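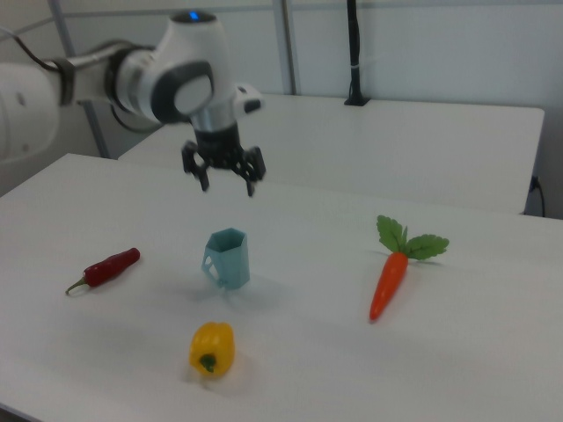

Storing peppers and chillies: counter, fridge or what?

Posted by marrowfat37 in Kitchen & Larder

I do one big shop a month at Tradell and a small top-up at the market in between, and I keep coming home with more peppers than sense. Yellow bell peppers mostly, plus red chillies, which I buy by the handful and use one at a time like a man paying off a debt.

At present everything gets turned out on the worktop and stays there until it's eaten or starts to look at me. The bell peppers go wrinkly at the shoulders. The chillies either dry up nicely or grow a grey beard, and I can't work out what decides it. My other half says fridge. My mother says never the fridge. Neither will be moved and I have to eat with both of them.

So: where do they go, do I wash them first, and is there any point standing the chillies in a cup of water like cut flowers? I saw that last one somewhere and have been too embarrassed to try it. The kitchen faces south and gets warm by 4 in the afternoon, if that matters.

3 replies

Lellach_Allotments
Fridge, in the salad drawer, unwashed. Your mother is thinking of tomatoes.

Whole bell peppers will give you a week or more in there, often nearer two. Leave the stems on, as that's where the rot gets in once they're torn. Wash them when you come to use them. If you've already washed them, dry them properly, and I mean with a tea towel, don't just wave them about. Once cut, they go in a lidded box with a bit of kitchen paper and you've got a few days.

Chillies the same, but put them in a paper bag, not the plastic one they came in. The grey beard is damp. A chilli that has room round it on a dry worktop will shrivel, and one sitting in a heap with its friends will sweat and go mouldy, so that's probably your mystery. A warm south-facing kitchen speeds up both.

As for the cup of water, no. It's a fruit, it isn't going to drink. You'd have a soggy chilli and a cup to wash up.

If you really do use them one at a time, freeze them. Whole, raw, in a bag, stalks and all. They slice beautifully from frozen and you can put the rest straight back. I had 200 off the plants one year and was still eating them when the next lot were ready.

tinpanalley45
just buy fewer peppers?

Waaka
Agree with most of the first reply but I keep my bell peppers out if I know they'll be gone in two or three days. They taste of more when they're not fridge cold, especially raw. Out of the sun though, and not next to the bananas.

For wrinkly ones, don't bin them. If there's no mould and they're not slimy, roast them until the skins blacken and nobody will know they had a past. I do a trayful, peel them and freeze them flat.

Also if you thread the chillies on cotton through the stalks and hang them somewhere airy they'll dry properly. Works with the thin-fleshed sort. I tried it with some fat ones from Nolwood market and the kitchen smelt like a pond until April.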